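Keeping the simulated cell in order: notes from the bedroom room

June
By Zakhar Hordiienko 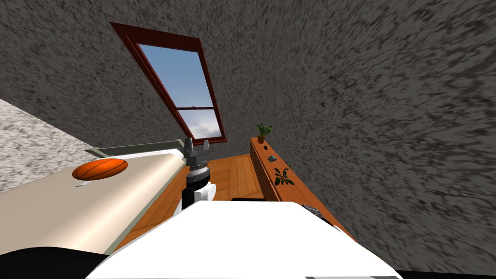
The robot's own view in the simulated bedroom, with the gripper open and the ball on the bed.

Many colleagues have asked me why a robot which exists only in the computer needs maintenance. It has no grease and no cables, they say. I look after this cell since the winter, and I can answer that it needs almost the same care as the two real machines in the Tarner hall, only the screwdriver is different.

The cell is called Keten. It consists of one robot with two arms, a head camera and a set of rooms. The bedroom is the one we use most, so it is also the one that goes wrong most. In it we have the bed, the long cabinet with the plants, the window and the floor, and the robot is placed between the bed and the cabinet. The place is narrow on purpose. If the start position of the base is wrong by a small distance, one arm begins the run too near to the cabinet and the planner refuses to move it.

My routine before a set of runs is as follows. First I load the room with no task and let the physics run for 1,000 steps. Nothing should move. If a plant walks slowly along the cabinet, then its collision shape is touching the wood, and I lift it a little and save again. The ball is the most difficult object, for it is round and the mattress is not perfectly level in the model. In spring it rolled off the bed in many runs before the arm had started. We increased the rolling friction and it now stays where we put it.

Second, I check the camera. The camera is mounted with a tilt, and the lens is wide, therefore straight things look inclined or curved in the picture. New people often want to correct this. Please do not. The same tilt is set in the configuration file, and if you straighten one without the other, the arm will reach to the side of the object. I use the window as my reference. I keep one saved picture and compare the angle of the window's crossbar with the new one. When they agree, I continue.

Third comes the gripper. I open and close it 4 times and read the finger positions from the log. Both fingers must arrive at the same value. Last month they did not, and we lost two days. The reason was an update of the robot model made by Hladun, where one finger joint had received a new limit and the other had kept the old one. On the screen it was hard to notice. The log showed it at once. Golletti has now written a small script which compares the left and right limits at each start and stops the program if there is a difference.

After the repair we repeated the full test of the room. From 1,000 runs, 984 finished without a fault of the cell. I do not speak here about whether the ball was picked up well, that is a matter for the people who train the controller. I count only the runs where the room loaded, the arms were free and the log was complete. Most of the other runs stopped during loading, when the memory of the machine was full. I now restart the simulator after every 100 runs and I ask everybody to do the same.

Two small requests at the end. If you change a texture, also a wall or a floor, write it in the change list, for the saved reference pictures must then be made again. And please do not move the robot base by hand with the mouse and then save the room. Use the start position file. I have made a copy of the good one in the Keten folder, and it is read-only.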